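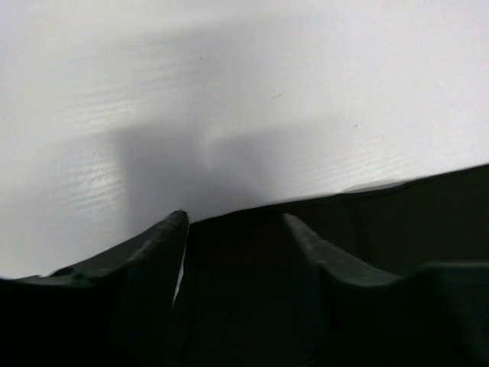

I own too many black clothes. I worked in restaurants for most of my twenties, and black was what you wore, and after I quit I kept buying it out of habit. Last week I finally pulled all of it out of the closet and the dresser and went through it, one piece at a time, on a white table.

The white table matters more than I thought it would. I used to fold on the bed, and our bedspread is dark blue. You can't see anything on it. A black shirt on a dark blue bedspread is just a lump. You can't find the shoulder seams, you can't tell front from back without digging for the tag, and you miss every bit of lint until you have it on and you're standing in daylight.

On white, the outline of the thing is right there. You can see whether the hem is straight or twisted, and whether a sleeve is tucked under where it shouldn't be. The downside is that a white top shows everything else too. Lint, threads, little specks, old pen marks. I wipe mine with a damp cloth before I start and then let it dry completely, which takes a few minutes. If you skip the drying you get damp spots on the clothes and then you think you've found a stain. I did that twice.

Light makes a difference as well. With the ceiling light right above me, my own shadow falls on the part I'm trying to look at, and black fabric in shadow is hopeless. I moved a floor lamp to the side and that fixed most of it. From the side you get a little bit of shine along the creases and you can tell which way they run.

My friend Sofia Marinho taught me how to start. She does alterations out of a shop in Urnach and she handles black pants and black jackets all winter. Her rule is that you don't fold anything until it has been laid out flat and the label has been found. The label tells you which end you're at. Then you work out from there toward the hem, and you don't pull on the fabric from one corner, because that drags a fold across the whole piece and you spend the next minute chasing it.
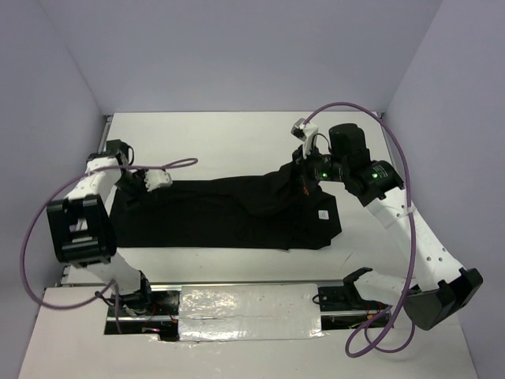

I still pull from the corner. Everybody does, it's the natural thing to grab. What happens is that one side lies flat and the other side bunches up, and the creases run on a diagonal between the two. Sofia says to put it down, let go completely, and pick it up again from two places. If you're holding one end, the other end needs to be held too, or at least pinned down with something. I use a book. A heavy paperback works fine - hardcovers slide.

Loose knits are the worst for this. They droop, and whatever you straighten on one side goes crooked on the other. I gave up on folding those in thirds and just do halves now.

A few notes on what I kept and what I didn't.

Anything that had gone brownish went in the donate bag or the rag bag. Black fades to a kind of rust color at the collar first, and you really only see it against white. I had five shirts like that and I'd been wearing all of them.

Labels. A lot of mine have washed out so much that I can't read them anymore. I used to cut them off when they got like that, and I've stopped. Even with nothing readable on it, a pale label on a black shirt is the fastest way to find the back of the neck.

Lint. I tried a roller, a damp sponge and packing tape. The sponge was best on cotton. The tape was best on the one wool thing I own. The roller I bought at Lysenko, the discount place by the bus station, lost its handle before I got through the pile.

Stacking. I don't stack black on black now. I put one light-colored shirt between every few dark ones so I can see where one thing stops and the next begins. Fedir Karpenko, who I used to wait tables with, rolls all of his and stands them up in the drawer. I tried it and they fell over, but my drawer is deeper than his.

The whole job took me two evenings. The first one was mostly sorting and the second was mostly folding, and in the middle of the second one I stopped for soup and didn't want to start again. I ended up with almost 60 pieces, which is still a lot, but they all fit in the dresser and I can tell what they are when I open it.

The donate bags are by the door and I'll drop them off in January. The gray stuff is next, and then the socks, which I'm not looking forward to.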